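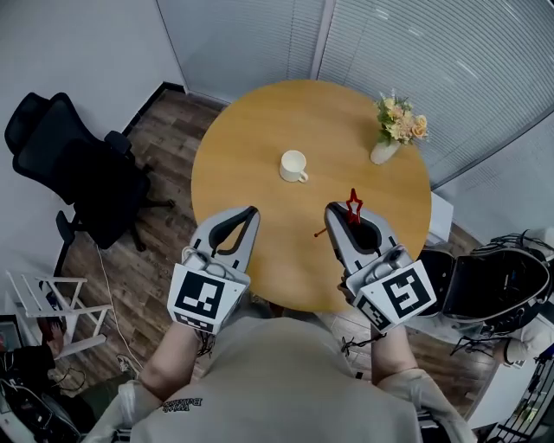
Una pinza en cada mano y, en la derecha, la estrellita roja.

Febrero
Por Bujar Živković

¡Por fin me han dejado jugar con las pinzas de mano! Llevaba semanas pidiéndolo (pregunten en Pirska, que ya me tenían bloqueado) y el mes pasado nos pusimos en serio a comparar los dos juegos de dedos que teníamos en el cajón: los curvos con almohadilla negra y los rectos de Mujić, que son más rígidos y, para mi gusto, bastante más feos.

La prueba es de andar por casa: una mesa redonda, una taza, cosas pequeñas que agarrar y 600 repeticiones por juego. Con los rectos la taza va de maravilla, pero en cuanto toca algo fino, tipo palito, se me escapa una y otra vez y acabo persiguiéndolo por la mesa. Los curvos perdonan mucho más. La estrella me gusta especialmente porque tiene el contorno abierto y obliga a pensar por dónde la coges, y ahí se nota enseguida quién ha dormido mal.

Lo que menos me convence es el peso. Con la cámara y la etiqueta de marcadores encima, a las 2 horas la muñeca protesta, y los cables siempre cuelgan justo donde uno quiere apoyar el brazo. En Hurport dicen que con una guía en el antebrazo se arregla; ya les contaré, porque la pieza sigue sin llegar.

Nos quedan unas 2000 tomas por revisar y toda la parte del controlador Burker, que de momento pierde la sincronización entre las dos manos cada vez que reinicio el ordenador. Si alguien se ha peleado ya con eso, que me escriba, ¡invito a café!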